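Skendstead Tenants' Cooperative
Equipment and Shared Spaces Meeting
Minutes, October
Held in the ground floor laundry lounge. Called to order at 7 p.m.
Quorum present. Minutes of the last meeting approved with one correction: the dryer in the north building is out of order, not the washer.

1. Washer and dryer contract

The present contract runs out at year's end. The company has offered to renew at the same rate if we take the card readers. Several members said the card readers at Levinstead eat money and the refund line goes to voicemail. Decision put off until we have the offer in writing.

2. Proposal to join the Predimora home help trial

This took up most of the evening.

The proposal, as circulated, is that the co-op put down a deposit of $1064 for a place in the Predimora trial. A two-armed machine would be set up in the shared kitchen and would unpack the bulk grocery order, sort the recycling and fold the common room linens. The deposit is refundable less a handling charge of $739. A member asked whether that had been typed correctly. It had.

The members who went to the Predimora open day gave their report. They said the talk was good and the coffee was good. The machine folded a dish towel, and the fold was fair. It was the same towel every time, laid out flat by a staff person before each try. When one of our group asked to see it start from a towel dropped in a heap, they were told that was on the list for a later version.

They then asked about bags. The bulk order comes in bags inside bags, and emptying them is the part of the job people complain about. The staff person said soft packaging was "an active area." The report's authors took this to mean no.

Discussion followed on why bags should be so hard. One member who used to pack orders at the Stefanou warehouse said clear plastic is trouble even for people: you can't tell the front layer from the back one, it moves when you breathe on it, and the opening is never where you left it. A person sorts this out with their fingertips and doesn't think about it. The member had yet to hear how a machine with two stiff fingers would do the same with our produce on a Saturday morning, with children in the kitchen.
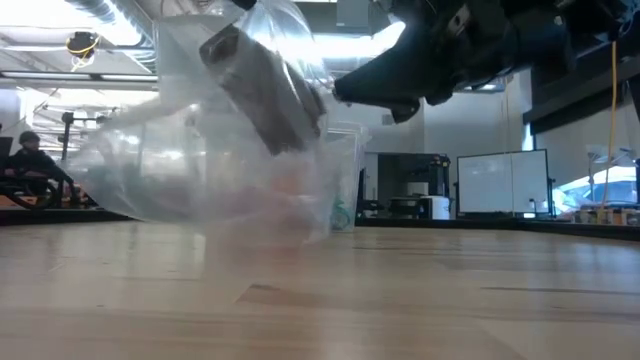

Would the trial machine be able to unpack the bulk order without somebody standing next to it?
Predimora's written reply says a trained resident must be in the room whenever the arms are powered, and must clear any item the machine fails to pick up.

It was pointed out that a trained resident standing in the room could unpack the groceries. A member in favor of the proposal said that was unfair, that early dishwashers were also poor, and that somebody has to go first. Another member answered that early dishwashers did not need a person to hand them each plate.

On recycling, the chair of the kitchen group said the sorting takes one person 40 minutes a week, and most of that is rinsing. The machine does not rinse. It is not to be used near the sink.

On linens, the group was more open. Folding is dull and we are always behind on it. Against this, the machine needs the whole of the long table and a clear space on both sides, which would mean losing the seating by the window. The members who eat lunch there objected strongly and asked that their objection be recorded. It is recorded.

There was some back and forth on whether this kind of thing will ever work. The secretary will not try to set it all down. Most present thought a machine might do one chore well in a room arranged to suit it, such as a shop floor where the same box arrives in the same spot all day. Few thought it was ready for a kitchen where the bread gets put somewhere different each week. One member believes it will be ready within a couple of years and asked that we keep watching. Another said they had heard the same thing about the self-checkout, which still calls for help over a bag of onions.

Insurance: our present policy says nothing about powered arms in shared rooms. The agent was asked by phone and said she would call back. She has not.

Motion to pay the deposit. Failed, 7 against, 4 in favor.

Motion to write to Predimora and ask for a showing at Skendstead, with our own groceries in the bags they came in, nothing laid out beforehand, and no deposit. Carried with none opposed. The letter will also ask how many times the machine drops things, and what happens with eggs.

3. Kitchen rota

Two slots are open for unpacking the bulk order and one for linens. The sheet is on the fridge. Members who voted against the proposal were invited to sign up first. Members who voted for it were invited to sign up second.

4. Window in the bike room

Still does not close. The glass is fine, the latch is bent. A quote has been asked for.

5. Other business

The good scissors are missing from the kitchen drawer again. Please bring them back.

A request to move the meeting to an earlier hour was heard and left over to next time.

Action items
Secretary to write to Predimora as above.
Kitchen group to ask the grocery supplier about crates in place of bags.
Equipment group to get the dryer offer in writing and follow up with the insurance agent.

Adjourned 8:50 p.m.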